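Student Projects > Automation > Safety and good practice

Working rules for a two-arm sorting table: project report
Posted October 24, 2018 by Kirsty Wihongi

1. Purpose

Our group was asked to write a set of working rules for a table with two robot arms, and then to check whether people could follow them. The sorting job itself, which we called Mulon, was kept simple. Artificial flowers are spread on a white table and the arms move them into trays, one tray at each side.

We started from the workshop's general machine rules. These cover guards, clothing and emergency stops well, but they say very little about two machines sharing one surface. Most of our rules deal with that gap.

2. Rules for the shared surface

Rule 1. The seam between the two table panels is the boundary. Each arm keeps to its own side unless the operator has given it the middle.

Rule 2. Only one arm may be given the middle at a time. The operator says so out loud and the second person repeats it.

Rule 3. Before a run starts, both grippers must be open and apart, and the middle of the table must be clear. Loose leaves may stay along the far edge.

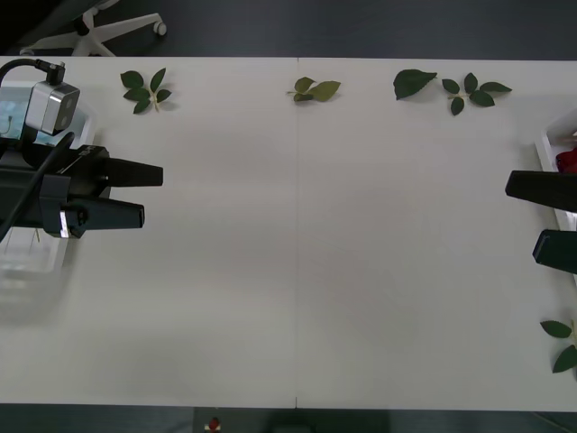 Stamatopoulos thought Rule 1 was too strict and said so at the July review: a line on the table means nothing to the arm, so either put the limit in the software or admit that you are relying on the operator. We accepted the point. The rule stayed, but the report form now has a box for whether a software limit is switched on as well.

3. Rules for gripping

Artificial flowers are light and they catch on each other. A stem pulled from underneath can drag two more with it, so we wrote the gripping rules around the pile and left the single flower to the operator's judgement.

Rule 4. Take the flower that has the fewest others lying across it.

Rule 5. Approach with the fingers wide and close them slowly. Do not push the fingers down into the table.

Rule 6. If a second flower lifts with the first, lower both and let go. Do not shake the arm.

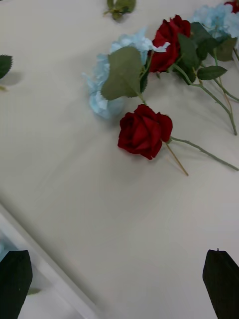 Fig. 2. Roses and blue hydrangeas on the table, with the gripper fingers open.

Rule 6 was the one people broke most. The Zurex manual we were given allows a short shake to free a part, and those who had read it first tended to carry on doing so. We now ask new operators to read our sheet before the manual.

4. Rules for leaves and dropped items

Leaves come off the stems. Our first draft said to stop and clear every one, and this made the work very slow. The second draft says a leaf may be left if it is away from the flower being picked and away from the trays. Anything that falls on the floor stays there until both arms are stopped. Reaching past a live arm for a leaf counts as a breach, even if nothing is touched.
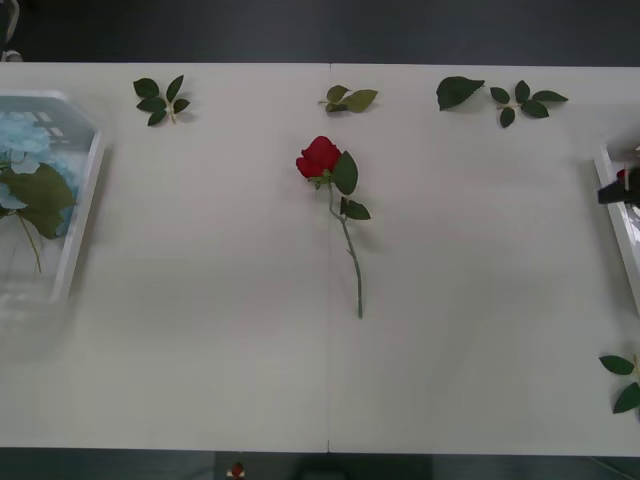 5. Results and what we would change

We logged 332 runs. The rules on the middle of the table were kept in nearly all of them. The weak part was the spoken check in Rule 2, which people dropped when they were tired or working with a friend. Buten suggested a light in place of the spoken check, and we would try that next.

The sheet should also be shorter. It fills 2 pages, and several people told us they only read the first.

Contact the project office | © Student Projects | Back to top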